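PRESS RELEASE - for immediate use

Hultell road fully open again after resurfacing

Both lanes of the Hultell road are back in use from Wednesday, 6am. No more temporary lights, no more diversion through Windus village. Contractor Drotex handed the route back to Fothergill Highways this week, ahead of the December deadline.

The work in short: 2,786 metres of old surface planed off and relaid. New edge lines both sides, new centre markings. 3,754 metres of guardrail checked, damaged lengths swapped where needed. Night shifts for most of it, almost 40 in all. 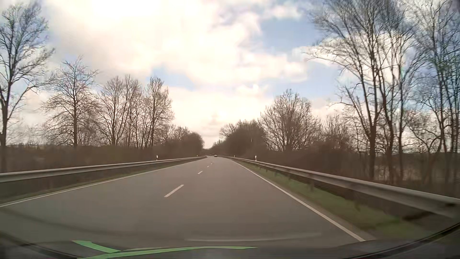
The Hultell road, with guardrails and white marker posts along both sides.

Drivers had complained for years about potholes and faded lines, mostly on the long straight between the trees. Winter mornings were the worst of it. "We know the diversion was a pain, esepcially for the school run, and we thank residents for putting up with it," a spokesperson for Fothergill Highways said.

Still to do: verge tidying and a bit of drainage work near the Windus turn. Daytime only, 9.30am to 3pm, short lane closures of no more than 100 metres at a time. Signs will go up beforehand. Buses back on there normal route from first service Wednesday, the temporary stop outside Windus village hall is withdrawn.

Damage claims linked to the diversion should go to Drotex in writing, with photos if you have them. Anything else, contact the Fothergill Highways press desk, weekdays, office hours.

ENDS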